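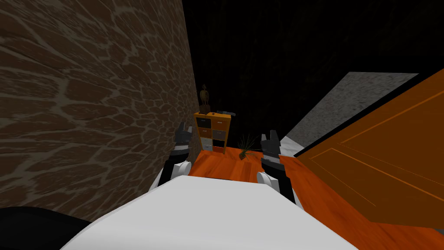

Members of the Jokitz shared workshop have begun simulated trials of Gurlow, a two-armed robot designed and built on the premises. The project, led by Halima Ajayi and Heike Sperling, has occupied 19 members since June. Before the machine is permitted to move under its own power, its software must complete 117 runs in a rendered house. The present course takes it into a narrow gap between a stone wall and an orange wooden panel, with both grippers open and a potted plant on the floor ahead, near a small cube shelving unit. Contact with either side is recorded as a failed run.

"The arms were finished well ahead of the software," said Ms Sperling. "We would prefer to find our mistakes on a screen - repairs to the shoulder joints are slow."

The workshop has set aside 4 evenings for members who wish to attend the trials. Enquiries should be addressed to Isauro Rosales at the Jokitz office.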